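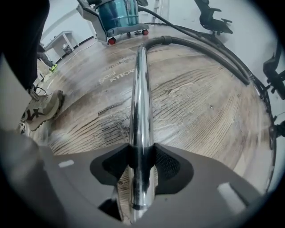
By the Stilemus features desk
Staff writer, home and trades

The owner of Rakham, a vacuum repair shop, opens at eight but is usually at the bench before that. Most of the morning goes to machines dropped off the day before.

"People bring it in and say the motor's gone," she says. "I check the hose first. Then the filter. The motor is a long way down my list."

She learned the work at Ding, a department store that once had its own service counter. When the counter closed she bought the parts stock, 393 drawers of it, and rented a unit on Jirnis Street. She still uses the store's paper tickets, and a customer who loses one has to describe the machine to her at the counter.

October was busy. "Heating comes on, windows close, people notice the dust," she says. A basic service costs $30 and takes 2 days, longer if a belt has to be ordered.

I asked what she would change about the way people clean. She thought about it for a while.

"Empty it sooner. They wait until it's packed and then wonder why it won't pick up. And plaster dust — please don't. Sweep that up by hand."

She has turned down offers to sell new vacuums. The margins are better, she admits, but she would need a bigger unit and somebody to run the front. For now she has one part-time helper, who handles the phone and is learning to rewire switches.

"He's slow, and I like that," she says. "I was fast when I started and I had to do half of it again."

The shop closes for three weeks from 16th December. Machines left before then will be ready when it reopens.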